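The Drawer

I took the job at Kallex in June, when the kitchen had been running for most of a year. The kitchen was a computer model. It had a stove, a toaster, an island with stools, and an arm, and it was my job to watch the arm try to do chores and write down how it went.

The customer was Storneveck, who rented out furnished apartments and wanted to know whether a machine could turn one over between tenants. They had asked for a yes or a no. Kallex had been sending them percentages.

My desk was by the door. I had two screens. On the left one I kept the form, and on the right one I kept the arm. The form had a box for the chore, a box for the result, and a box for remarks that held 2 lines. Most days I started with the counter along the wall, with the arm parked at the edge of the wood near the paper towels, waiting for me to pick a chore off the list.
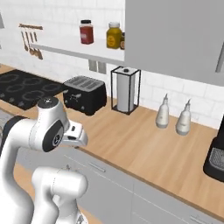

Ivone Conceição said I shouldn't call them chores. A chore was something you did while thinking about something else, and the arm had nothing else to think about. She told me this on my first morning, standing behind my chair with her coat on. Call them tasks, she said, and when it can do one with the radio on, call it a chore.

I changed the word on the form. Storneveck changed it back.

The good tasks were the short ones. Picking up a bottle was a good task. So was moving a jar from one end of the shelf to the other, if the jar was not too close to its neighbor. The arm went out, closed its fingers, lifted, and set the thing down, and I wrote "done" and went on to the next. On a good morning I could write "done" forty times before lunch. I told my mother on the phone that the robots were coming along fine.

She asked if it could clear a table. I said parts of one.

The long tasks were different. "Tidy the kitchen" was on the list because Storneveck had put it there, and it stayed on the list because none of us wanted to be the one to write and ask what they meant by it. Was a bowl of food on the island tidy? Was a plant by the sink? My own apartment had a plant by the sink and I had never thought about it either way. Thiele had written out a set of rules before I came, nine pages of them, and according to the rules a plant was tidy, a bowl of food was tidy unless a tenant had left it, and an open drawer was never tidy. So the open drawer became the test. Everything else in the room could be argued over.

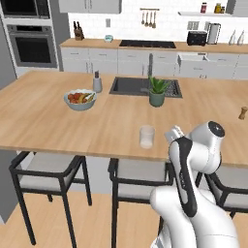 I watched the drawer for three weeks. The arm would go and stand at the island, or it would go to the wrong end of the counter, or it would go to the right drawer and push on it at an angle until the time ran out. Sometimes it closed the drawer on the first try, quickly, like a person with somewhere to be. I could not find out what was different about those times. I moved nothing. I started it the same way.

By the end of the month the log stood at 2,745 tries. The drawer ended up closed in 1,351 of them. I read those numbers to Ivone and she asked me to read them again.

"That's a coin," she said.

"A little under."

"And the bottles?"

I said the bottles were close to perfect. She said to put the bottles first in the report, and then she took her coat off the hook and stood there holding it. She said no, put the drawer first.

Demeo wanted it the other way around. He had to get on the call with Storneveck and he would be the one they shouted at. He came over to my desk after lunch and asked me to run the cabinets while he watched, so that he could say he had seen it himself. I ran the cabinets. The arm came up along the front of the doors below the counter with its fingers pointing up.

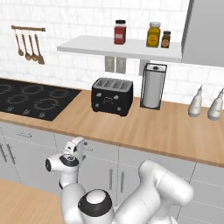 He pulled over a chair. We did it eleven times and he didn't say much. Around the sixth he asked how long a person took to open a cabinet, and I said I didn't know, a second. He got up and opened the supply closet and closed it again.

"A second," he said.

"You've had practice."

He sat back down. I showed him the folder where I kept the failures. There were more than 1,000 from the drawer alone, and he scrolled through the list for a while without opening any of them.

The call was at four. I could hear his half of it through the wall. He told them it could lift and carry small things, one at a time, in a kitchen it knew. He told them it could not be left alone to tidy a room – he said that twice – and that he would not put a date on it. Then there was a long stretch where he only said yes.

When he came out he asked whether I could stay until seven. They wanted to see it load a dishwasher. I told him the kitchen model had no task for that, and he said he knew, and asked how long it would take me to write one.

I opened a new form. In the box at the top I typed "task," and then I went down the hall to ask Ivone what counted as loaded.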